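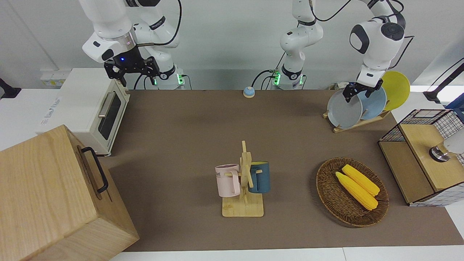

Das Planktonnetz Nesar von der Firma Jodier habe ich im März gekauft, für 93 Euro mit Versand. Ich wollte an der Küste selbst Proben nehmen und sie zu Hause unter dem Mikroskop ansehen. Im Paket sind das Netz mit Metallring, eine Leine, ein Sammelbecher mit Hahn, eine kleine Handpumpe und eine Packung Glasfaserfilter. Die Anleitung empfiehlt, die Filter vor dem Wiegen im Trockenschrank zu trocknen. Einen solchen Schrank besitzen die wenigsten Privatpersonen. Ein kleiner Tischofen, wie der cremeweiße auf dem Foto, ist dafür ein möglicher Ersatz, wenn er sich niedrig genug einstellen lässt und man die Temperatur mit einem eigenen Thermometer prüft. Man sollte ihn dann nicht mehr für Lebensmittel verwenden.

Das Netz
Die Maschenweite beträgt laut Hersteller 35 Mikrometer. Für Kieselalgen, die Ketten bilden, und für größere Dinoflagellaten reicht das gut. Sehr kleine Arten gehen durch das Gewebe hindurch, und für die Kalkalgen, über die man in Zusammenhang mit dem Kohlenstoffkreislauf so viel liest, ist dieses Netz leider nicht geeignet. Das steht auf der Verpackung nirgends. Ich hätte es vor dem Kauf gerne gewusst.

Die Nähte sind sauber, nur am oberen Ring habe ich nach einigen Wochen einen losen Faden gefunden. Ich habe ihn abgeschnitten und mit etwas Kleber gesichert, seitdem hält es. Vom Steg aus zieht sich das Netz ruhig durch das Wasser. Vom Ruderboot aus war es schwieriger, denn die Leine ist mit ihren 17 Metern zwar lang genug, aber sehr dünn, und sie schneidet in die Finger. Bitte Handschuhe mitnehmen.

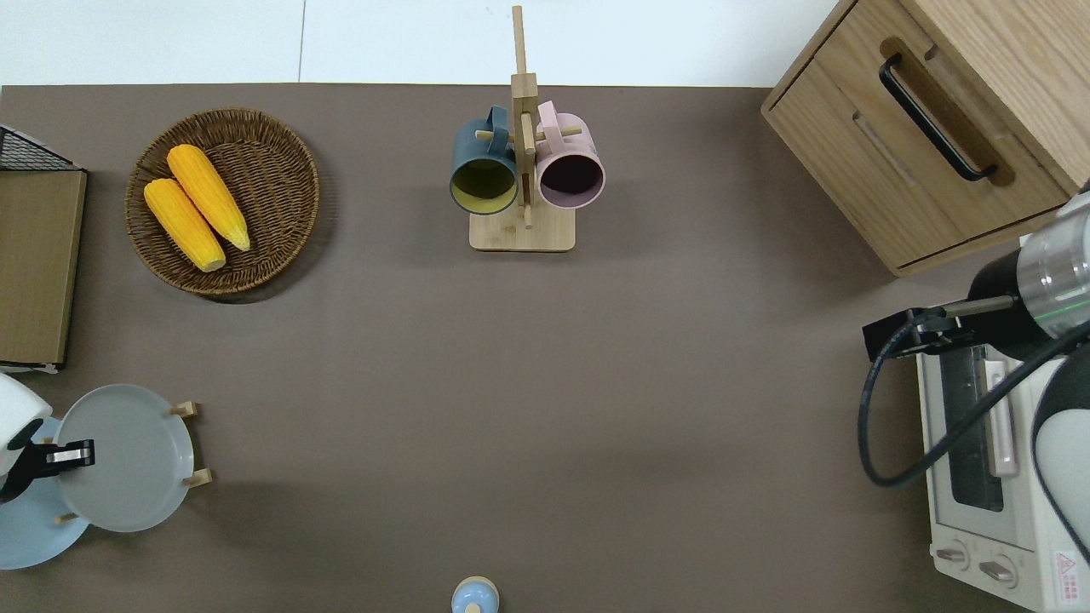

Der Sammelbecher ist für mich der beste Teil. Er lässt sich mit einer Vierteldrehung abnehmen, auch mit kalten Händen, und der Hahn tropft nicht. Beim älteren Modell von Modise, das ich früher benutzt habe, musste man jedes Mal eine Schlauchklemme öffnen, und die Hälfte der Probe war dann auf der Hose.

Pumpe und Filter
Mit der Handpumpe bin ich weniger zufrieden. Bei klarem Wasser geht die Filtration schnell, aber während der Frühjahrsblüte habe ich für einen halben Liter ungefähr 29 Minuten gebraucht. Der Filter war danach grünbraun und ganz zugesetzt. Man kann natürlich weniger Wasser nehmen, nur wird dann das Gewicht so klein, dass meine Waage es kaum noch anzeigt. Wer wirklich Biomasse bestimmen will, braucht eine bessere Pumpe und eine bessere Waage, und dann bleibt es nicht bei diesem Preis.

Die Ersatzfilter bekommt man bei Tuninton. Sie passen genau in den Halter, obwohl sie nicht vom selben Hersteller sind.

Zur Anleitung
Sie ist kurz und offenbar aus einer anderen Sprache übersetzt. Ich darf mich darüber nicht zu sehr beschweren, mein Deutsch ist auch gelernt. Aber bei der Konservierung mit Lugolscher Lösung fehlt die Angabe, wie viel man auf die Probe gibt, und das ist eine wichtige Zahl. Auf meine Anfrage hat Jodier nach zwei Tagen freundlich geantwortet und ein Merkblatt geschickt.

Ich gebe vier von fünf Sternen für das Netz und den Becher, zwei für die Pumpe. Nach jedem Gebrauch mit Süßwasser spülen und im Schatten aufhängen.

Geschrieben am 8. Juli 2019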